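主题:Re: [Uso 纸工] 纸筒尖角老是漏,求助(还有绿纸的事)

各位好

先回一下纸筒的帖子,赶时间,写得乱,见谅。原信贴在下面,我挑着回。

> 2018年6月30日,来信写道:
> 大家好,Corkness 夏集那批锥形纸筒我们组在做,总数 4,000,装炒豆子和糖渍果皮用的。
> 问题一:卷出来尖角老有个小洞,糖粒会漏。
> 问题二:纸是 Faveseck 的淡绿那款,80 克,卷的时候下半截自己往外翻,上半截又硬挺挺的不肯弯,卷到一半就错位。换了个方向好一点,但是没搞明白为什么。
> 问题三:大家封口用什么?我们用双面胶,天一热就开。
> 问题四:做好的怎么放?套在一起的话里面那个会被挤皱。
> 有没有人手上有同样的纸,能不能试一下发个图上来。另外展开尺寸谁有现成的模板,求一份。
> 谢谢!

一条一条来。

尖角漏。十有八九是起手的时候轴心没对准。你们是不是从纸角开始卷?从角开始的话,角尖会跑到筒里面去,外面那圈兜不住。改成从长边中点起手,拇指按住中点,先把一边往里卷,卷紧了,再把另一边包上来。中点就是尖。按的那个拇指全程别松,一松就是一个洞。

已经有洞的也不用扔。尖往里折一点点,筷子从里面顶平,抹一点浆糊。装豆子够用了。装糖粒还是挑没洞的。

纸往外翻。丝缕方向的问题。纸都有丝缕,顺着丝缕好卷,逆着就跟你较劲。试法:裁两条一样宽的,一条横着裁一条竖着裁,捏住一头让它平伸出去,垂得厉害的那条,长的方向就是逆丝缕,挺着的那条是顺的。筒的轴要跟丝缕平行。我讲得不清楚的话,拿张废纸试一次就懂了,比看我写快。

Faveseck 这款麻烦在裁好的小张不标方向,大张的包装侧面才有个箭头。你们要是买的小张,每一包都得试,别想着试一包就管到底。我去年就吃过这个亏,一包顺一包逆,卷到后面手都气抖了。

还有一个可能,纸受潮。雨天拿出来的纸两面吃水不一样,会自己弯。用之前压一夜,重一点的书就行,四个角都要压到。压完还弯的留着垫桌子吧。

纸立着放也不好,靠墙站久了下面那截要塌,塌出来的弧再卷筒会跟你想要的弧打架。平放,平放,平放。

图一共四张,先后没排,自己对着看。纸面斜着那道软折看第一张,锥形看第四张。
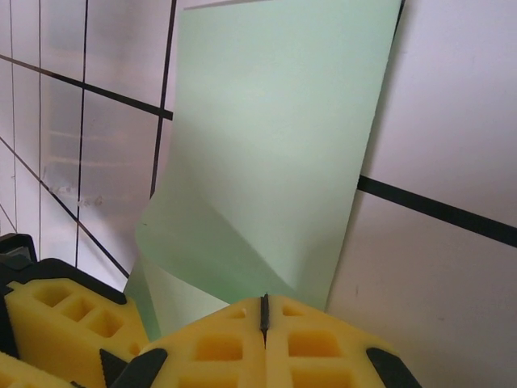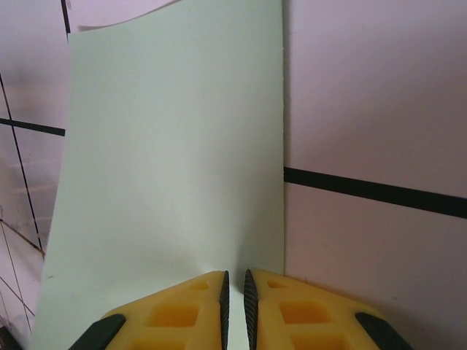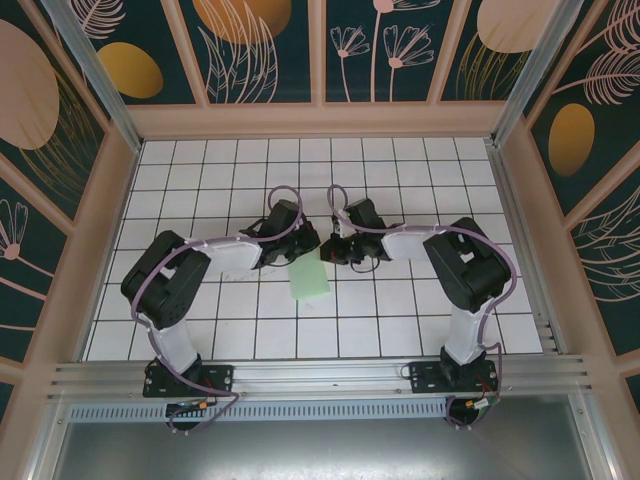
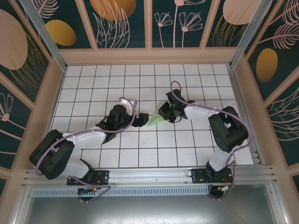
接着说封口。双面胶我早就不用了,热天确实开,而且一开就是一整排。现在用 Gál 的面粉浆糊,桶装的那个,稍微兑点水,刷子用扁的,窄一点。只刷搭边,刷薄,厚了纸会起皱,绿色的尤其明显,干了以后颜色深一道,不好看。刷完拿骨刀从尖往口的方向刮过去,别反着刮,反着刮会把浆糊全推到尖里面去,那个尖就硬成一个疙瘩。

刮好用木夹子夹口,夹到干。夹子跟纸之间垫一小条废纸,不然有印。夹子不够就用回形针,也行,印子小。

浆糊当天调当天用,隔夜的会酸,装吃的东西不要冒这个险。说到吃的,炒豆子有油,直接装绿纸会透,里面衬一层防油纸。衬纸也裁成扇形,比外面小一圈,跟外筒一起卷,别卷好了再塞,塞不平的。衬纸口要比外筒低一点点,看不见才好看。

颜色掉不掉我不敢打包票。我拿湿布擦过一条边角料,布上没东西。糖渍果皮比较湿,你们最好自己在试一次,放一个下午再看。

怎么放。不要套。实在没地方,套的时候中间隔一张薄纸,每摞别贪高。我现在的做法是纸箱里面插隔板,尖朝下,一格一个。隔板拿旧瓦楞纸切的,丑是丑,管用。箱子外面写“尖朝下”,字写大。去年有一箱给人倒过来搬,口全压扁了,用手一个一个撑回来的,撑了一晚上。

也有人问能不能先不卷,摊平了运过去,到 Corkness 现场卷。可以是可以,但是现场风大,纸满地跑,浆糊又慢,我不推荐。真要现场卷,改插舌的那种,不用浆糊,搭边上开个口,另一边留个小舌头插进去。缺点是装重的会松,装果皮还行,豆子别想。

模板。Uso 的共享夹里有 2 个,一大一小,在“纸筒”那个目录,文件名字有点乱,看更新时间,拿新的。旧的那个搭边太窄,别用。打印的时候不要选“适应页面”,一缩就全错了。打完先拿尺子量底下那根校准线,对上了再裁。

裁的时候叠着裁,但别叠太厚,刀会斜,下面几张的弧跟上面的对不上。弧边用剪刀修,转纸不转剪刀。刀片勤换,绿纸有点毛,钝刀一拉就起绒边,卷出来口上一圈毛,远看像没裁过。

数量的事顺便对一下。夏集那边登记的是 3,912,跟你信里写的 4,000 对不上,差的那些是还没做,还是做坏了挑出去的?要是挑出去的,别扔,口歪的可以剪短当小号用,给小孩子装糖正好。麻烦你回一下,我要改表。

对了你信里说换了方向好一点,那基本就是丝缕没跑了。剩下没卷的纸先别裁,试完方向,模板转过去再裁。会费一点纸,边上多出来的三角留给我们,四月那次做的小旗子还有人想要,三角刚刚好。

还有几样零碎:

手一定要干。我用一小碟玉米淀粉,指尖点一下就行,点多了浆糊粘不牢。

桌面要滑一点,太涩的桌面纸转不动,铺张光面的垫子。

卷紧不等于捏死,捏出棱来就回不去了,筒身一道一道的白印。指肚推,别用指甲。

新手先拿报纸练,卷到不用低头看手为止,再碰好纸。绿纸现在要货慢,Faveseck 那边回信说补货时间没定,省着点。

口上想做花边的,卷之前剪,卷完剪必歪。波浪比锯齿好剪,锯齿容易撕开。

系绳子那种今年先不弄了吧,打孔的地方老裂,贴圈又贴不过来。有人坚持要弄的话另开一个帖子说,别跟在这个下面,我找起来要命。

先这样,锅上还炖着东西。插舌那种的模板我还没画好,画完了放共享夹,到时候在列表里喊一声。浆糊剩大半桶,要的人自己带罐子来装,罐口大一点,小口的刮不出来,上次洗罐子洗到半夜。

另,回信的时候麻烦把前面引用删一删,上一个帖子引用套引用,拉到底才看见一句“收到”。

—— Uso 纸工列表
退订或改成摘要模式请到列表设置页,不要直接回在帖子里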